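Zerby Home > Small Tables > Firken

Firken Square Side Table, White
Item 3000
In stock. Ships flat.
Page updated 29 October 2024

Back in stock after the August gap. Same table, same white, new carton that doesn't split down the side. If you were on the waiting list you should have had an email from us already, check your spam folder if not.

Square top, four legs, no tools. The top is a tray really, recessed in the middle with a stepped border all the way round, so a mug or a pencil stays on it and a small spill stays put long enough for you to get a cloth. Legs are tapered, wide at the top, narrow at the floor. Each one goes into a corner of the top. That's the whole table.

People buy it for next to the couch, next to the bed, kids' rooms, porches with a roof over them, dorms. We sell a lot of them in pairs.

Putting it together

Takes 5 minutes the first time. Less after that.

Put down a blanket or an old sheet first, on a table or on the floor, whichever is easier on your back. Get everything out of the carton and check you have one top and four legs before you start. Legs are all the same, there is no front or back pair.

Start with any corner. Wide end of the leg to the top. Push it straight in and keep pushing untill it stops. Then the next one. Tipping the top up on its side is easier than working flat for most people, do what feels right.
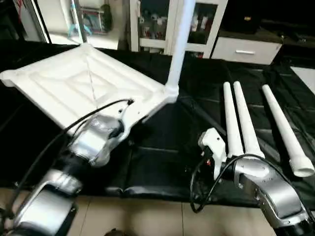 Firken: one leg at its corner, three more on the black cloth.

Don't hit the legs with a hammer. A rubber mallet neither, please. Heel of your hand is plenty. If a leg goes in crooked pull it out and start that one over.

Once all four are in, stand the table up and lean on it lightly in the middle. Rocks? One leg isn't all the way home. Turn it over and press each one again. If it still rocks, try it somewhere else in the room before you write to us, old floors are not flat.

What it holds

20 lb, spread over the top. Lamp, books, a drink, a plate, fine. Not a seat. Not a step stool. Not for the big TV, we get asked this.

Cleaning

Damp cloth and a drop of dish soap, then a dry cloth. The steps in the border collect dust and crumbs, an old soft toothbrush gets those out. No scouring pads and no bleach. White shows newsprint and red wine, so wipe those up the same day. For stubborn rings use a baking soda paste, leave it a few minutes, rinse.

Taking it apart

Comes apart the same way it goes together. Turn it over, hold the top down with one hand, twist the leg a little and pull. They get snug over time. Put the legs in the tray, wrap the lot in whatever you have, slide it under a bed. Good for folks who only want the extra table out for the holidays.

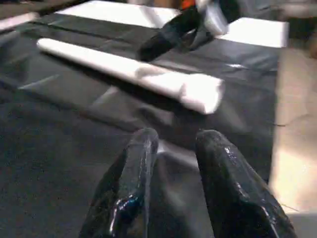

If you're moving house, wrap the legs one by one. The finish scuffs when they knock together in a box, and scuffs are the thing the warranty doesn't cover. Keep the carton if you have room for it.

Warranty and returns

2 years on the top and the legs against cracking in normal indoor use. Keep your order number. Returns accepted unused and in the original carton, you pay the postage unless we sent you the wrong thing. Missing a leg? Email us a picture of what you got and the label on the carton and we send the part, no need to send the whole table back.

Spare legs are sold singly. Order code is the item number plus L. They fit this table only. They do not fit the Farouk, which has screw-in legs, or the old Brillo plant stand, even though the Brillo legs look close. We have had a few of those come back.

Questions we get

Can it live outside? Covered porch yes, open yard no. Bring it in for the winter.

Other colors? White only right now. Gray was talked about, no date.

Can I paint it? You can try. Paint doesn't hold well and it ends the warranty.

Do the legs mark a wood floor? Stick a felt pad on each foot, any hardware store has them. Not included.

Can I use the top without legs, as a tray? Lots of people do. Two hands, there are no handles.

Do two of them stack? Not built, no. Apart, the tops sit one inside the other just fine.

In the carton

Square top, white
Tapered legs, white, four
Instruction sheet (one page, mostly drawings)

Goes with

Farouk bench, white or oak color
Zerby felt pads, pack of 20
Brillo plant stand, last few left, no more comming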